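4. Sorting and Resale of Wood Offcuts

4.1 Background to the exchange

The sale of offcuts between small workshops in the Trallmont district is older than the written records allow us to trace. Ledgers held at the Pitach joinery school mention "short pieces, mixed" as an item of income, but give neither species nor size. Until the district exchange was set up, a workshop with more short stock than it could use had three choices: burn it, give it to a school, or sell it by the sack to whoever came to the door. Prices were set by habit. A sack of beech and a sack of pine often sold for the same amount, and buyers who wanted only one kind of wood had to take the rest with it.

The exchange changed the unit of sale from the sack to the piece. Each piece offered for resale is given a short entry in the record, which states the species if known, the three dimensions, the condition of the faces and edges, and the workshop of origin. Our data set consists of the 3,363 entries made during the first full period of operation, by 17 workshops. Entries for turned or glued pieces were left in the set but are not used in the analysis of edge condition, as the entry form did not treat them in a consistent way. The copy used in this paper was taken on October 24, 2019, and later corrections to the record are not included.

4.2 Entry practice

The entry form was designed by the Magnusson workshop, the largest of the members, and reflects the kind of work done there. It asks for thickness first, then width, then length, in line with how boards are ordered in furniture making. Workshops that mainly cut frames and moldings were used to giving length first. In the early part of the record this led to a number of entries in which a long, thin strip appears as a very thick and very short piece. Where the three values could only be read sensibly in one order, we reordered them. Where two orders were possible, the entry was kept as written and flagged.

Species names were more of a problem. The form has an open field, and members filled it in using local terms, trade terms, and in a few cases only a color. "Brown" and "light" both occur. One member workshop used the name of the supplier in place of the species for the whole of June, and these entries could be assigned only by comparison with delivery notes. We decided against guessing a species from color alone. Stain, age, and exposure to light can all bring quite different woods to a similar shade, and a reader of the record has no means of checking the choice. Entries with color terms only are grouped as "species not stated" in all tables.

4.3 Condition of faces and edges

The form distinguishes between faces and edges, and asks for each to be marked as sawn, planed, sanded, or finished. Members took readily to the marks for faces. Edges were another matter. Many offcuts carry the planed or finished surface of the original board on their faces but have one or more edges that were cut when the piece was removed, so that a single mark for "edges" cannot be correct for all of them. Most members dealt with this by recording the poorest edge. The Arnitz workshop recorded the best one, on the grounds that this was the edge a buyer would choose to show. Both practices are reasonable in themselves, but together they make direct comparison between workshops unreliable.

For this reason we do not report average edge condition by workshop. We report only whether a change in the marking of a piece took place between first entry and sale, a measure that does not depend on which edge was chosen, provided that the same workshop made both marks. In the cases where a piece was re-marked by the buyer, it was excluded.

The narrow edge also matters to buyers in ways that the form does not capture. Interviews with member workshops suggest that buyers of small flat pieces look at the edge before the face. The edge shows the direction of the grain, gives an early sign of splits, and under a side light will often reveal whether the surface is even. A seller who can show the edge clearly tends to receive fewer questions before the sale. Several members therefore stand flat blocks upright on the counter in place of stacking them, even though stacking saves space and protects the faces. Figure 2 shows a flat block in an upright position, with the grain of the edge visible.

Figure 2. Flat brown wooden block held upright, with grained edge. 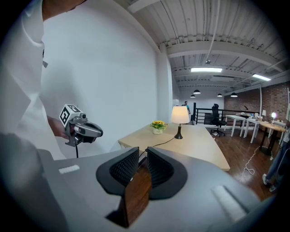 Upright storage has costs of its own. Pieces that stand on end are easily knocked over, and a corner that strikes a stone floor is usually lost. Two of the member workshops built slotted racks to prevent this, and a third lined an existing shelf with felt. The racks limit the thickness of the pieces that can be shown, so thicker stock continues to be stacked, and in those workshops the thicker pieces remained unsold for longer. We are not able to say how much of this difference is due to display and how much to demand. Buyers of thick short stock are mainly wood turners, and the district has few of them.

4.4 Price setting

Prices were left to the individual member, subject to a minimum agreed at the start of the period. The minimum was set low in order not to discourage workshops that had previously given their short stock away. It was applied to 9 classes of piece, defined by thickness and length, of which 7 were in regular use. The remaining classes covered very long and very thin strips, which members preferred to keep for their own wedges and test cuts.

Within a class, stated species had the strongest relation to price. Pieces with no stated species were offered at or close to the minimum by nearly all members, including in cases where the delivery notes later made it clear that the wood was of a more valuable kind. Members were generally aware of this. When asked why they had not taken the time to identify the piece, they pointed to the small sums involved and to the risk of a complaint if the identification was wrong. The exchange has no procedure for returns, and a member who names a species is understood to stand behind it.

Edge condition had a weaker relation to price than the interviews had led us to expect. A likely reason is the marking practice described in Section 4.3, which blurs the differences between pieces before any price is set. The revised form, adopted after the end of the period studied, provides a separate mark for each long edge and a single mark for the two ends. Records made on the new form are not yet numerous enough to be used here.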